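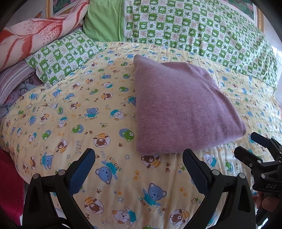

28 June 2024
By Candela Herrero

I have been trying to learn to sew my own clothes for a year and a half now, and I think I've finally worked out why it took me so long to finish anything. I kept buying fabric for the person I wanted to be at a wedding in Italy. I work from home. I go to the grocery store and the library and, if it's a big week, the dentist. I do not need four yards of emerald satin, but I own it!

So in December I made a rule: no new fabric until I'd made three things I would wear on an ordinary Tuesday. Three. I figured that would take me until February. It's the end of June and I finished the third one last night, so let me tell you how that went.

The first was a pair of elastic-waist pants, which everybody says is the beginner project. My friend Amancay has been sewing since she was a kid and she told me to trace the pattern instead of cutting it up, and I nodded and then went home and cut it up. I cut the size that matched my jeans. Please don't do that. Pattern sizes and store sizes have never met each other, and I ended up with pants I could get as far as my knees. I had to buy the pattern again (same one, full price, very humbling) and trace it this time, and measure my hips with an actual tape measure. The second pair fit. They're a bit short, and one pocket sits lower than the other, and I've worn them so much the knees have gone baggy.

The second thing was a boxy short-sleeved top, and I loved making it right up until the neckline. I don't know who invented bias binding. You cut these long diagonal strips and they stretch if you so much as look at them, and then you're supposed to fold them over a curve and have it lie flat. Mine stood straight up like a dog's cone. I unpicked it, pressed it, sewed it again, unpicked it again, and then put the whole lot in a bag and didn't touch it for a month.

What got me going again was the Saturday class at Sulville, the little fabric shop over by the post office. Ritva Lehtinen teaches it. She's very calm and she doesn't say much, and she picked up my top, looked at it for a while, and asked whether I'd been pulling on the binding while I sewed. I had. I'd been hauling on it like a rope. She said to pull it a tiny bit around the tightest part of the curve and leave it alone everywhere else, and then iron it more than you think is reasonable. Ten minutes later I had a neckline. I could have cried.

The class is good, by the way, if you're local and wondering. It's small, the coffee is terrible, and you can bring whatever you're stuck on. Ulises from my old office comes too – he's making a waxed canvas tool roll and has broken so many needles on it that he now gets his own dish for the pieces.

Third project: a shirt dress. With a collar. And buttonholes! I put off the buttonholes for two weeks and practiced on scraps until I had a whole strip of them, nice ones, really even, and then on the real dress the machine chewed up the very first one. Of course it did. The lumpy seam underneath had tipped the foot to one side. Valentina lent me a little plastic spacer that props up the back of the foot so it sits level, and the rest went in fine. The bad buttonhole is the second from the bottom and I'm calling it done.

A few things I'd pass on, in no order at all. Wash your fabric before you cut it, even when you're excited. Change the needle more often than you want to. Buy one good pair of scissors and then hide them from everyone you live with (mine were used on a pizza box in March, and I'm still not over it). And write on the pattern what you changed, in pen, right then, as I promise you won't remember that you took an inch out of the back.

I haven't decided what to do now that the rule is over. Amancay thinks I should try the dress again in linen while I still remember how the collar goes together, and she's probably right. There's also the satin. I got it out of the closet this morning and held it up in the mirror for a bit, and it is still very green and very slippery, and I still haven't been invited to Italy. I put it back on the shelf. Linen first, I think, and I'll post the dress once I've hemmed it, which should be next week if I can find where I put the chalk.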